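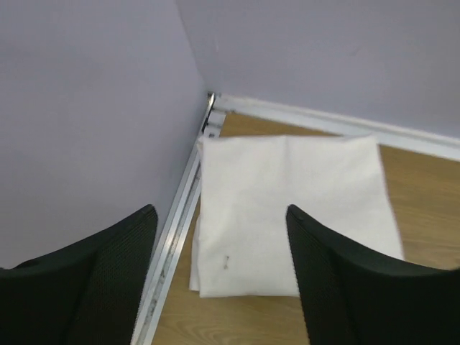

Why not just teach it to iron as well, our marker wrote on the Stundden group's proposal, and we have chosen to read that as encouragement.

The aim was modest – two arms, one white shirt, a fold your mother would accept.
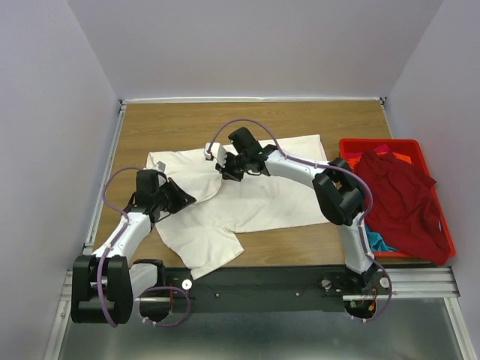
Both arms run from one policy, trained at Busville on our own demonstrations. We recorded these on Thursday evenings, at a pace no laundry would pay for.

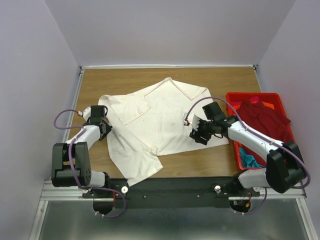 Fig. 3. Both grippers at work on the polo shirt.

Sleeves remain our weak subject. Collars we now discuss only in the appendix.

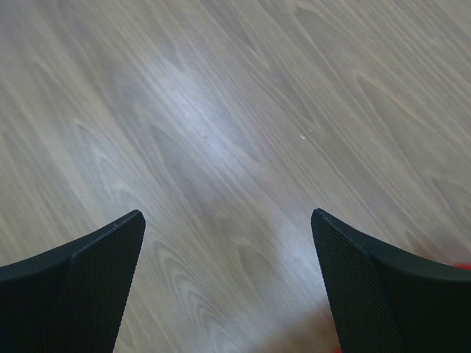

5. What we would change

Fewer shirts with opinions, and an earlier start than March.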